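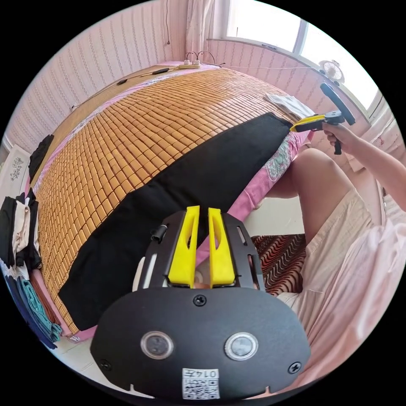 1/ Bom dia a todos. Prometi um fio sobre as regras que usamos na Cidska quando gravamos demonstrações com garras de mão dentro de casas habitadas. O português não é a minha primeira língua, peço paciência com as frases.

2/ Trabalho na parte de qualidade. Recebo as gravações, verifico, aceito ou devolvo. No mês de março passaram pela minha mesa 1,205 gravações (escrevo com vírgula como está na folha, são mil duzentas e cinco). Muitas voltaram para trás por motivos que uma regra escrita teria evitado.

3/ Primeira regra: cada garra tem um número na etiqueta, e este número entra na ficha antes de começar a sessão. Exemplo: 0147. Não se escreve "a amarela" nem "a do costume". Quando duas garras têm dedos da mesma cor, "a amarela" não serve para nada.

4/ Se a sessão usa duas garras, a ficha tem duas linhas. Mão direita, mão esquerda, número de cada uma. Quem troca as garras de mão no meio da sessão fecha a ficha e abre outra. Eu sei que é aborrecido.

5/ A etiqueta deve ficar limpa e legível. Não colar fita por cima do código QR. Não raspar com a unha. Se o código já não se lê, a garra sai de serviço até receber etiqueta nova, mesmo que o resto funcione bem.

6/ Segunda regra: parafusos. Verificar com a mão e depois com a chave, antes de cada sessão. O nosso modelo interno, Nakden, tem uma lista de verificação de uma página. A página deve estar preenchida no próprio dia e não copiada da véspera. Já encontrei listas copiadas com o mesmo erro de ortografia, por isso sei.

7/ Dedos da garra: abrir e fechar 20 vezes em vazio. Ouvir. Se há um estalo ou se um dedo chega depois do outro, anotar e trocar. Uma folga pequena que a pessoa não sente na mão vê-se muito bem nos dados.

8/ Terceira regra, e aqui recebo mais perguntas: a superfície de trabalho. Dobrar roupa em cima de uma cama é permitido. Não exigimos mesa. A cama deve ser descrita na ficha com o que a cobre: lençol, colcha, esteira de bambu, outra coisa. Um pano escuro sobre esteira de blocos comporta-se de maneira diferente do mesmo pano sobre um lençol.

9/ O que é da casa fica na casa. Não pedimos às pessoas para arrumar o quarto como num catálogo. Roupa empilhada, toalha dobrada, ventoinha na janela, tudo isso pode ficar. O que pedimos é retirar papéis com nomes, fotografias de família, receitas médicas e ecrãs ligados.

10/ Cabos e tomadas são outra conversa. Extensão em cima da cama: a regra diz que deve passar para o chão, encostada à parede, antes de começar. Carregador solto na zona de trabalho: retirar. A garra pode prender o fio e puxar, e há também o calor debaixo dos tecidos.

11/ Tapetes. Se a pessoa trabalha sentada ao lado da cama, o tapete pode ficar. Se vai andar durante a tarefa, enrola-se e encosta-se a um canto. Esta regra foi acrescentada depois de um tropeção sem consequências, felizmente.

12/ Luz: a janela com cortina fina é aceite. Luz direta em cima do tecido preto não é boa, perde-se a dobra. Se o sol muda muito durante a sessão, fazer pausa e anotar a hora.

13/ Pausas. Máximo de 3 tarefas seguidas com garra na mão, depois descanso. O pulso cansa-se antes da cabeça, e as gravações do fim da tarde mostram isto. A Flilance pede o mesmo aos operadores dela e ficámos de acordo para usar um só texto.

14/ Consentimento: a pessoa que aparece assina, e as outras pessoas que moram na casa também, se podem entrar no quarto. Roupa confortável, sem logótipos se for possível. Quem quiser apagar uma gravação tem 4 semanas para o dizer, sem justificar.

15/ Perguntaram-me se estas regras são uma norma oficial. Não são. São boas práticas internas, escritas por quem devolve as gravações. O grupo do projeto Olatunji está a rever a parte sobre tecidos e espero ter a versão nova quando eles acabarem.

16/ Se trabalham com isto e têm uma regra para lençóis com elástico, escrevam-me por favor. A nossa tem nearly duas linhas (desculpem, quase duas linhas) e não chega.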